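About Uvis

Uvis is a small workshop for cords and cables. We make them to length, we repair them, and we teach people how to look after the ones they already have. The workshop is in Burnska, on the ground floor, behind the bakery. Please use the side door.

The firm was started by Kyriaki Drakos and Stelios Andreadis. Kyriaki worked before in a theatre, where she was responsible for all the lines and cables behind the stage. Stelios comes from the repair of musical equipment. They met over a box of tangled leads that the theatre wanted to throw away, and they spent 2 evenings to sort it. Most of the leads are still in use.

In the first year we had one bench and one lamp. Now we have 3 benches, all kept clear when no work is on them. Every morning the tops are wiped before the first order comes out of its bag, and a thing which does not belong to the order goes back on the shelf.

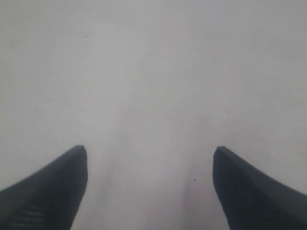 What we do

The larger part of our work is cord and cable in black, because this is the colour our customers ask for. We cut, finish and label it, and we pack it in coils which open without a twist. In the last year we sent out 1,342 orders, the smallest of them a single lead for a sewing machine.

We also take repairs. You may bring the piece to the side door or send it by post. We look at it first, we write to you what it will cost, and we begin only after your answer. If the repair is not worth the money, we will tell you so. Please put your name inside the parcel and not only on the outside.

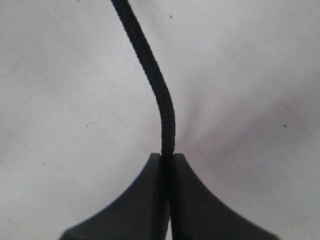 Kyriaki teaches the Monday course, which we call Cedon after the street where she had her first lessons. It is for beginners and it has 5 places. The first evening is only about handling: how to hold a cord, how to lay it down, how to feel with the fingers if something inside is wrong. She likes to begin with a braided one, as the fine crisscross of the weave is easy to follow with the eye along a curve, and a beginner soon learns to compare one part with another. After this come coiling and storing. Cutting is left for the second evening, and some people are a little disappointed by this.

The course runs from September. You do not need to bring tools, but short sleeves are more practical.

Stelios is responsible for Xenos, our service for schools and small halls. He comes to your building, goes through the cupboards with you and makes a list of what can stay, what needs repair and what should be recycled. He asks that one person who knows the cupboards is there with him. When the list is ready he lays out the cables one after the other on a light-coloured surface, where a dark cable is easy to see in its full line,
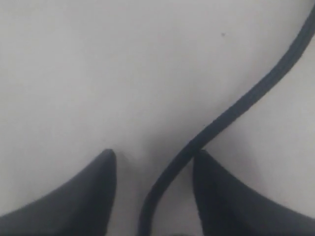

and he checks each of them from end to end before it gets its label. It is slow work, and for a larger hall he will come a second time. The labels carry the length and the room, so that a cable can find its way home after a concert.

Visiting us

The workshop is open in the mornings, and in the afternoon by appointment. The doorbell is quiet, so please ring it twice. If you would like to see the centre bench where the repairs are done, ask Stelios and he will gladly show you.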